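# Term two, in which we teach an arm to tidy up

I said in December that I'd stop writing about the robotics club, mainly because my sister told me it was all I talked about. She has since moved to Bergen, so here we are.

The club is still in the same room behind the chemistry store, still smells faintly of whatever they did in there before us, and still has 14 members on paper. The number who turn up depends on whether Joar Brekke has brought his mother's cinnamon buns. Joar knows this and has become unbearable.

Our project for the spring is the Myklebust Cup, which sounds grander than it is. You get a table, an arm and a pile of kitchen things, and your arm has to put them where they're told to go. Points for every item placed, points off for every item launched. Last year the winning school scored 100. We scored 30, and a fair share of that was for our poster.

I've been put on data, along with Oľga Brabec. This means one of us drives the arm by hand through the same small job, over and over, while the other writes down whether it worked and then resets everything. Then the computer studies our efforts and learns to be as clumsy as we are, only faster. By the end of last week we had 3,170 recorded attempts. I would like it noted that I did most of the resetting. I have picked up that strawberry more often than I have picked up my own phone.

Oľga is very good at driving. She has the patience of someone waiting for a kettle in a power cut. I drive like a man parking a caravan. Holger Aasen, who teaches us physics and is officially in charge, says my attempts are useful because they show the model what recovery looks like. I have decided to take that as a compliment.
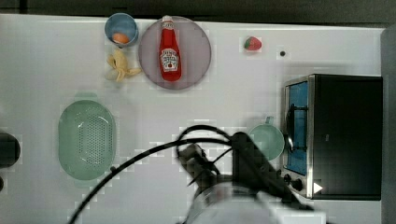

The trouble at the moment is the ketchup. A bottle is tall and narrow and perfectly happy to roll, and the arm has a habit of going for the cap, where there's hardly anything to hold. We argued for a whole evening about whether to teach it to grab the middle instead. Leif Magnusson was for lowering the approach and coming in sideways. I was for swapping the bottle for something nicer, like a sponge. The rules have a list, it turned out, and sponges aren't on it.

Then there's the cable. I've lost count of the good runs spoilt by the cable brushing against something on its way past, and every one of those goes in the log as "cable", in Oľga's handwriting, which gets smaller and angrier down the page. Leif has ordered some clips. Leif ordered some clips in the autumn as well.

On the bright side, the banana peel is going brilliantly. It's floppy-looking and has bits sticking out all over, so there's always something to catch hold of. We now have a robot that can't be trusted with condiments but would do very well on compost.

Next job is the toaster oven door. Holger wants the arm to open it by the handle and then let go, in that order. I've been practising the driving at home with a wooden spoon and our own oven, and my dad has asked me to stop.

Joar has promised buns for the next session, so I expect a full house. If anyone reading has spare cable clips, the room's open until half past six, and you can leave them on the shelf by the door with Leif's name on.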